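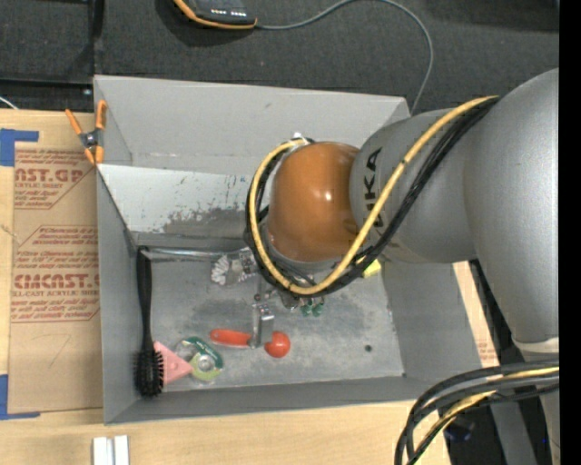 A gray bin, scuffed and scratched

Hello again from Flostcombe! It's been a busy few weeks and I have finally done the thing I've been putting off since July, which was to sort out the shed. I say shed, but there's a good deal more stuff than shed in there.

My rule this time was simple. If I hadn't touched it in two summers, it went. Out went the cracked hose, the bag of mystery bulbs and a stack of more than 100 plastic pots (why did I keep them all? I garden in a yard the size of a bus stop). The nicer ones I gave to the plant swap at Vedlow, and they were gone before I'd finished my coffee.

What I kept is the old stuff. I have a real soft spot for things with a few dents in them – the fork with the taped handle, the watering can that only pours left, the ugly metal tub I grow potatoes in. New tools are lovely for a week and then I'm scared to get them dirty.

If you're thinking of doing your own clear-out, take everything outside first. All of it! I tried working one shelf at a time and just moved the same jar of screws around for an hour.

The next plant swap is 28 tables this time, so there's lots of room for newcomers. Bring labels if you have them, and a box to carry things home. I'll be the one near the door trying to give away rhubarb – please take some.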